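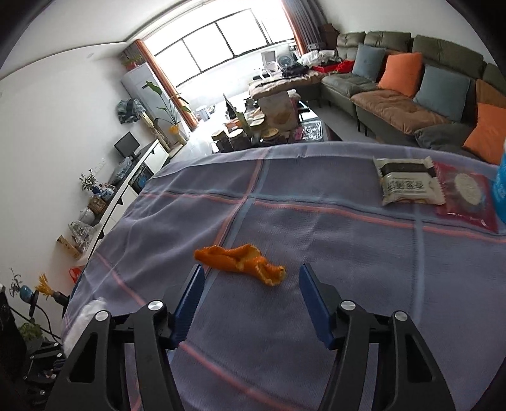
The gripper's two ridged finger pads just below a piece of orange peel, with the pivot pins showing on both arms.

New finger pads and a six-step check give Plasier's hand-held gripper a second wind

The hand-held gripper used by the Plasier household chores project is back at work after a refit in August, and the people who squeeze its handle every day could not be happier about it. The tool has two black arms that open and close like a big pair of tongs, each one ending in a dark-blue ridged pad. It had logged 792 pickups on its old pads before the grip started to go, and small, light things were the first to suffer. Tea bags slid out. Bottle caps shot across the room!

Orange peel has become the favorite test piece at Plasier, and it is a wonderfully mean one. A twisted strip of it has a dimpled skin on one side and a paler surface on the other, it never lies flat, and no two pieces curl the same way. To get hold of one on a tablecloth, the pads have to come in low on both sides and meet at the same height. If one pad sits even slightly higher than the other, the peel rolls over the lower one or the cloth gets pinched up with it.

That mismatch was the real trouble, according to the maintenance notes the project shares with its users. The pads were worn, yes, but one arm had also picked up a little play at a pivot pin, so the fingertips no longer closed on the same line. Fresh pads alone would have hidden the fault for a week or two and then worn unevenly all over again.

The workshop at Jacobs, which handles repairs for the project, took both arms off, cleaned the pins, swapped the loose one and put everything back together with a thin film of Rustavix, a light protective oil. The whole job took 51 minutes, including a coffee and a hunt for one dropped washer (it was under the bench vise, where they always are). The cutouts in the outer links turned out to be a great help, as a narrow brush goes straight through them and reaches crumbs and lint that used to mean a full teardown.

Plasier has now written up a short routine of six steps for anyone using the tool at home:

Wipe both pads with a damp cloth and let them dry.
Brush out the links through the cutouts.
Open and close the arms slowly and feel for grit.
Wiggle each arm sideways. Any click at a pin means the tool goes to Jacobs.
Close the pads on a strip of paper and pull. It should hold evenly from edge to edge.
Pick up a piece of peel from a tablecloth without lifting the cloth.

The last step is the one everybody looks forward to. On the first evening after the refit, the gripper got 13 pieces in a row off the table, including a couple of tiny ones that would have been hopeless in July. There was applause at number ten, and a fair amount of groaning when the fourteenth fell back.

Users are asked to go easy on the oil. One drop per pin is plenty, and none of it should get anywhere near the ridges, where it undoes the good work of the new pads in seconds. Pads that have been oiled by mistake can usually be saved with dish soap and an old toothbrush.

The routine is also printed in the latest Familum newsletter, with a tear-out card that fits inside the lid of the tool's carrying case. Spare pads are sold in pairs through the Jacobs counter, which opens at 9 a.m., and both should be changed together even when only one looks worn.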